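Visit report: Covmont returns and sorting site, Fri 9 September

Present: Maëlys Deschamps (site), Pascal Delaunay, myself. Duration 2 hours, including the safety briefing at the gate.

Intake
Mixed returns reach Covmont from the Triltmont depot in cardboard outers, which are opened on a waist-high roller table. Paper and film come off first. Whatever remains is tipped by the outer into an open bin and moves to the sorting bay. Deschamps gave the hold time between intake and sorting as around 20 minutes. In July it was longer, owing to a shortage of bins.

Aisles are marked in yellow paint, worn through at the turn by the dock door. Delaunay asked about the slope of the floor there. It has not been measured.

Bins and contents
The bins are sheet metal, gray, with plain walls. Guérin supplies them in one depth only. Contents are not grouped before tipping, so stationery, small household goods and packaging arrive together. Soft and thin items tend to settle against the walls and lean on one another, and these take longest to separate. Wrinkled foil is a recurring nuisance: it takes up volume, weighs next to nothing and is booked under its own code. Divided plastic trays are pulled whole and go to the reuse shelf if no partition is cracked. Sponges and erasers are booked as one class. Handheld items are set aside for a battery check before anything else is done with them.

The site works from a printed list of 46 item codes, taped up at each station. Two of the copies we looked at were older revisions.

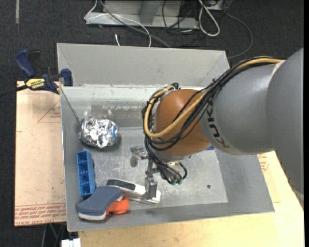 Outbound shelving
Sorted goods go to Bratik shelving along the north wall, 8 bays, labeled by code range. Labels are at eye level on the upper shelves and hard to read on the lowest. Bay 3 was overfull and had spilled into the walkway. Deschamps will send the revised code list and the drawing of the bin.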